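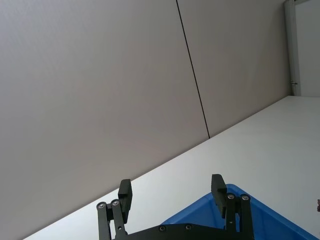

Notes pour l'intervention « Vider, trier, respirer »
Atelier Kisia, 1er août 2024

Diapo 1. Accueil

Bonjour à toutes et à tous ! Laisser la première diapo affichée pendant que les gens s'installent. Commencer sans se presser, demander qui a déménagé ces deux dernières années (les mains se lèvent toujours plus qu'on ne croit).

Dire tout de suite de quoi on va parler : les murs lisses, les surfaces dégagées et les bacs. Surtout les bacs, j'adore les bacs !

Diapo 2. Le grand mur

Un grand mur intérieur uni, c'est un cadeau. On a tous envie d'y coller une étagère dès le premier week-end. Proposer d'attendre un mois. Pendant ce mois, on pose tout au sol, dans des bacs, et on regarde ce qu'on va vraiment chercher.

Raconter le chantier Titell : 474 objets dans une seule pièce, et onze seulement qui sortaient tous les jours. La salle réagit en général à ce chiffre, laisser un petit silence.

Diapo 3. Le bac bleu

Pourquoi une couleur vive ? Parce qu'un bac bleu vif se repère du premier coup d'œil devant un fond clair. Chez moi, le bleu veut dire « à décider ». On y met ce qui n'a pas encore de place : la rallonge, le livre prêté, la vis orpheline qu'on garde depuis trois ans... Et on le vide le dimanche soir, ou le matin si on est du matin, peu importe, mais toujours au même moment.

Insister : un seul bac par pièce. Avec deux, on ne décide plus rien (je le sais, j'ai essayé, j'en ai eu quatre).

Question qui revient souvent : faut-il un couvercle ? Ma réponse est non pour le bac « à décider », oui pour tout ce qui part à la cave.

Diapo 4. La surface claire

Parler de la règle de l'avant-bras : sur chaque plan de travail, garder libre une longueur d'avant-bras. Faire le geste. Demander à la salle de le faire aussi, ça réveille et c'est très drôle vu de l'estrade !

Sur une surface pâle, la moindre pile se voit, et c'est une aide formidable quand on range à plusieurs.

Diapo 5. L'expérience Balaskas

Immeuble Balaskas, plus de 1000 objets triés en commun par les habitants. Montrer le planning si le temps le permet, sinon passer. Bien préciser que les enfants ont participé et qu'ils ont été les plus rapides de tous.

Erreur à raconter : on avait étiqueté les bacs avant de trier. Il a fallu presque tout réécrire.

Diapo 6. À vous

Cinq minutes par deux. Chacun choisit une pièce et nomme trois choses qui iraient dans le bac « à décider ». Circuler, écouter, reprendre deux réponses au micro.

S'il reste du temps : la cave Gudurent, version courte, sans l'histoire du vélo.

Diapo 7. Suite

Prochain atelier en septembre, consacré aux placards d'entrée. Feuille d'inscription près de la porte, penser à poser un stylo qui marche.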